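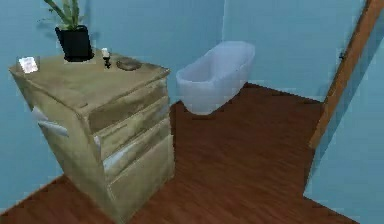 What does a planner have to know before a simulated robot can open a drawer? Where the handle is, which way the drawer slides, how far it goes before it stops, and where the robot's own body can be while all that is happening.

The software lead at Trelatano has been answering versions of that question for two years, and she clearly still loves it. She talks fast, draws on whatever is nearest and had filled both sides of my notepad before our coffees arrived.

Trelatano is a team of six, and its main product is Dornari, a motion planner for household tasks. Most of its testing happens in simulated homes.

"People think the arm is the hard bit," she says. "The arm's lovely! Arms have had decades of good maths. What gets us is that the target moves while you're holding it, and it only moves one way. Pull five degrees off the line and in the real world you've got a jammed drawer."

Dornari deals with this by planning for the base and the arm together. Older versions parked the robot first and then asked the arm to do its best, and often the elbow ran out of room halfway through the pull. The current one looks at the whole motion, start to finish, and picks a standing spot that works for all of it.

"I remember the first run where it shuffled backwards as it pulled," she says. "We never wrote a rule for that. It came out of the optimiser, and it looked like my nan getting a tray out of the oven. I watched it over and over."

Small rooms are her favourite. A bathroom with a chest of drawers in it is a terrific test, she says, as the tub takes up floor the base would like to use and the doorway limits how it can come in. Then there are the things people leave on top of furniture. A pot plant is a particular headache.

"Leaves are awful. Do you treat the plant as one fat solid lump? Then you can't get past it. Do you model every leaf? Then your collision checker crawls. We've landed on a soft zone – the arm can brush through the outer part, but it pays a cost for it, and the pot itself is off limits."

The test library, which the team calls Macapagal, now holds 1,929 rooms. Each is loaded with different starting positions and slightly different colours, lighting and furniture placement, and the perception code never gets told which handle belongs to which drawer. It has to work that out from the camera view and a depth map.

That is where the most stubborn bugs live. Handles are small, pale ones wash out under flat light, and a handle on a side panel can fool a detector that expects everything to open from the front. Dornari used to commit to its first guess. It now keeps several candidates alive, gives a gentle test pull and watches what the joint does.

"It's what you'd do in someone else's kitchen," she says. "You give it a bit of a tug. If nothing budges, you try the other side. Getting that into code in a tidy way took us most of last August, and I reckon it's the best thing we've built."

I ask how far she trusts results from a simulator. She laughs and pulls up a list of 228 failures from the latest overnight batch. Every one has been replayed and labelled by cause. Some are planner faults, plenty are perception, and a few come down to the simulator itself, such as contact friction that lets a gripper slide off a handle it should have held.

"I'm a bit of a nerd about the labels," she admits. "A success rate tells me how to feel. A labelled failure tells me what to do after lunch."

The replay tool is her other great enthusiasm. It lets anyone on the team scrub back through a run, freeze it at the moment a plan was chosen and see the options the planner rejected, coloured by cost. It began as a weekend hack and is now open on every screen in the office. A cut-down version is being tried by a partner lab at Lenport, whose engineers have already sent back a fix for the timeline – "a really elegant one, I was quite jealous".

Next on the list are doors that swing closed by themselves, and drawers with something heavy inside. She has started sketching the second one before I can put my recorder away.

28/03/2025

Print this article | E-mail this article
2 comments | 6 shares

Related items
Choosing a collision checker for cluttered rooms
Depth maps and shiny surfaces: what we learnt
Inside the Lenport test kitchen
Why your simulated gripper keeps slipping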